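The kettle has already boiled twice by the time we sit down, because the woman who runs Belard Parties keeps remembering one more thing she wants to show me. She has been planning children's birthdays from her spare room in Dranberg for six years, and I had asked her about just one of them: the backyard circus she put on in December for a pair of twins turning five.

"Their mum rang me on a Tuesday and said one wanted lions and the other wanted a picnic," she tells me, laughing. "So I said, well, let's have the lions come to the picnic."

She kept the guest list to the children the twins played with, plus grandparents, and spent $211 on the lot, cake included. The biggest single cost was the balloons, which she orders through Skondine in whatever colours they have left over. "I'm not fussy about colour. Kids aren't either. It's the mums who ring me up about the exact shade of teal!"

What she is fussy about is the running order. Games first, while everyone still has their shoes on, then food, then cake, and a quiet craft at the end so the parents can have a cuppa and find the missing jumpers. The craft that day was threading beads – 152 of them, counted out into paper cups the night before, with the telly on.

"I did the counting myself and I'd never do it again," she says. "Use a scoop."

I asked whether anything went wrong, and she took her time over that one. The lemonade ran out early, and the lion masks she'd bought from Aliyu had elastic that was too tight for some of the bigger kids. She snipped it and tied on ribbon, and a few of the children wore them home in the car.

Her favourite part was the twins' grandfather, who asked if he could have a turn at the ring toss and then wouldn't give the rings back.

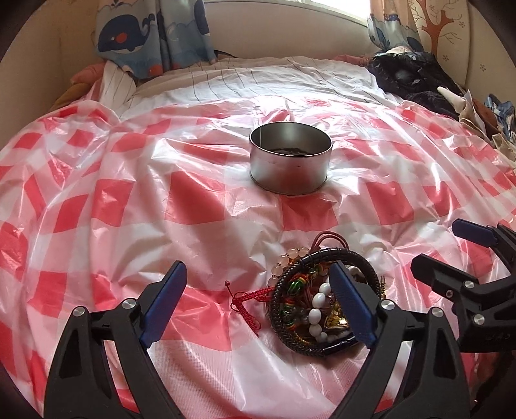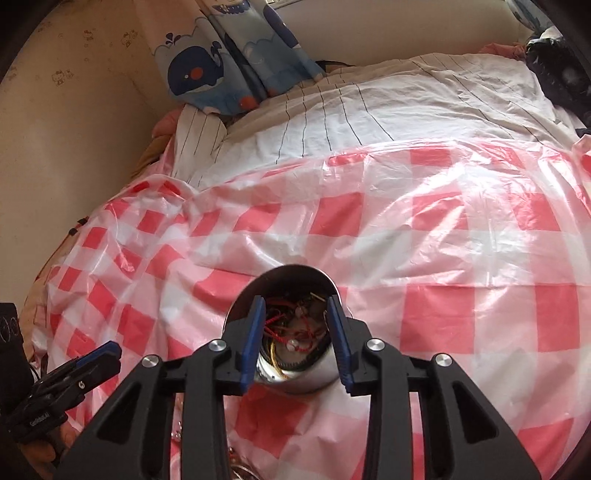 Round metal tin on a red, pink and white checked plastic cover.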